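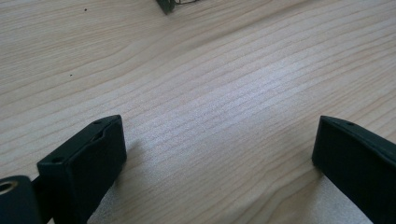 Fig. 1. Tabletop, light wood grain with glare across the middle.

Desk Surfaces and Reading Comfort in the Hakim Study Room
Group 2: Yara Jaber, Bilal Qudah, Fadi Karaki
Supervisor: Henrik Ostermann

Question we started with: do students leave earlier when the desk is too bright? Survey ran through June, paper forms, 122 came back. A few blank on page two, we kept them anyway.

Method. Light meter at seat height, morning and late afternoon. Blinds up, then down. Bilal did the window side, Fadi the rest.

Results. Window desks averaged 1,949 lux with blinds up, inner row 1,601. Smaller gap than we expectd. Complaints were mostly from the window side — headaches, squinting, moving the laptop around. Leaving times did not match up with any of it.

Problems. Cloudy week in the middle. Also the form said "glare" and some people asked what that ment, should of used "shine".

Next: matte desk pads on the window row, same form, reworded. Yara has the raw sheets.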